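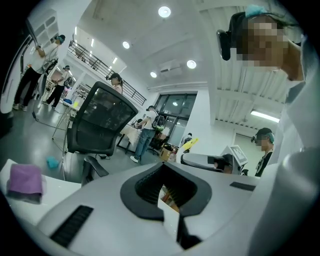 Re: [citcombe-bread] Rye starter smells like nail polish remover

To: citcombe-bread list
Sent: Monday, 6:40 am

On Monday the Plomia baker wrote:

> Hi all, new here. I've been feeding a whole rye starter for 2 weeks
> and it was doubling nicely until Friday. Now it has a thin gray
> liquid on top and it smells like nail polish remover. I keep it on
> the shelf over the stove and feed it in the evening, one spoon of
> starter, one of flour, one of water. Should I throw it out and start
> over? Also, does anybody have a rye loaf that doesn't need a mixer?
> I don't own one and my wrists aren't great.

Don't throw it out!! Please, please keep it. I'm so happy to see a rye question on here (we've had nothing but baguettes since February) that I'm answering before I've had my coffee.

What you've got is a hungry starter. The gray liquid is hooch, and the nail polish smell comes along with it when the flour has been used up long before the next feeding. Rye goes fast, much faster than white flour, and over a stove it goes faster still. If you ever see pink or orange streaks or real fuzz, that's a different story and it goes in the trash, but gray liquid and a sharp smell are just a starter asking for dinner.

Two changes. First, get it off that shelf. Mine lives on the floor of the pantry next to the onions and loves it there. Second, feed it more. Equal spoons is a snack. Take 10 grams of starter, 50 grams of rye flour and 50 grams of water, stir until you can't see dry flour, and scrape down the sides so you can see how far it climbs. Pour the hooch off first if there's a lot of it. Do that morning and evening for three days and I bet it comes right back to smelling like apples and yogurt.

Now the loaf! This is the part I really wanted to write about, because rye is the perfect bread for bad wrists. You don't knead it. There is nothing to knead, it's basically thick mud, and you stir it with a spoon. I got this one off the back of a Mikuš flour bag years ago and have fiddled with it ever since.

The night before: 50 g starter, 200 g rye flour, 200 g water. Cover and leave it on the counter.

In the morning: add 300 g more rye flour, 250 g warm water, 10 g salt, and a spoon of molasses if you like it dark. Caraway too, if your household allows it (mine is split down the middle). Stir it all together, and scoop it into a greased loaf pan. Wet your hand and smooth the top. Dust it with flour.

Then wait until you see little pinholes and cracks in the flour on top. In my kitchen it's 2 hours, in a cold house it can be four. Watch the cracks and forget the clock. Bake at 450 F for 15 minutes, then turn it down to 400 and give it 35 more. I go by a thermometer and want at least 205 in the middle.

And then the terrible part: you can't cut it until the next day. I know! But warm rye gums up the knife and you'll think you did something wrong. Wrap it in a towel and go look at something else. By the second day it slices thin as crackers, and by the fourth it's even better, with butter and a radish.

On the pan, someone asked last month about the Torisis one with the lid. I've had mine for two winters and I like it a lot for rye. The lid keeps the top from drying out while it rises, and I take it off halfway through the bake. A plain old pan with foil over it works fine too, so don't go buying anything on my account.

By the way, I looked in the list archive and we're up to 2,356 messages, and hardly any are about rye. Can we fix that? I'd love to hear what the rest of you do with the leftover starter. I've been putting mine in pancakes, with an egg and a little baking soda, and they come out brown and lacy around the edges.

Write back once you've fed it a few times and tell us how it smells!

Happy baking,
the one with the onions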